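How to set up timed entry tickets for your attraction

Timed entry spreads arrivals across the day and keeps the line at the door short. These steps cover a single attraction with one entrance, using the Ziltix back office. If you run several sites from one account, set up each one separately and link them at the end.

1. Work out your slot size

Start with how many people your front desk can check in during one slot, not with how many the building can hold. Mudgway Mill, the site used in our training course, checks in 90 people per half hour with two staff on the door. Take your own figure from a busy day in July or August.

2. Create the product

Go to Products, then New, then Timed Admission. Give it a name visitors will recognize on their confirmation email. Enter your opening time, last entry time and slot length. Last entry should be at least an hour before closing.

3. Set the capacity

Type your slot size in the Capacity box. Under Channels, hold back a share for walk-ups. We suggest 19 places out of 90 to begin with. Unsold online places are released to the front desk when the slot opens, so you do not need to move them by hand.

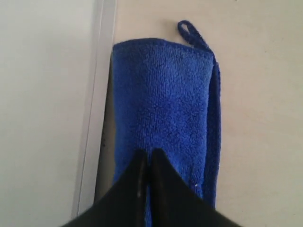
Ziltix Visitor Attractions Support Team

4. Add groups and resellers

Coach parties need their own allocation, or one booking can fill a slot. Create a second product called Group Admission and tie it to the same calendar. If you sell through Nolach, open the Resellers tab and paste in your supplier code. Availability is sent across every few minutes – leave a gap of one slot between the reseller cutoff and the entry time.

5. Test before going live

Set the product to Hidden and book one adult ticket, one family ticket and one group. Scan all three at the door. If the scanner shows error 143, the device clock is wrong. Error 1018 means the ticket belongs to a different slot, and staff can override it with a supervisor PIN.

6. Publish

Switch the product to Live and put the booking link on your home page and your opening hours page. Existing open-date tickets stay valid. Holders can pick a slot from the Manage Booking page, or staff can assign one at the desk.

Check the Arrivals report after the first two weeks. If the early slots are half empty, try a lower price before 11 a.m. – you will find this under Pricing, Time Bands.

Next guide: Refunds and slot changes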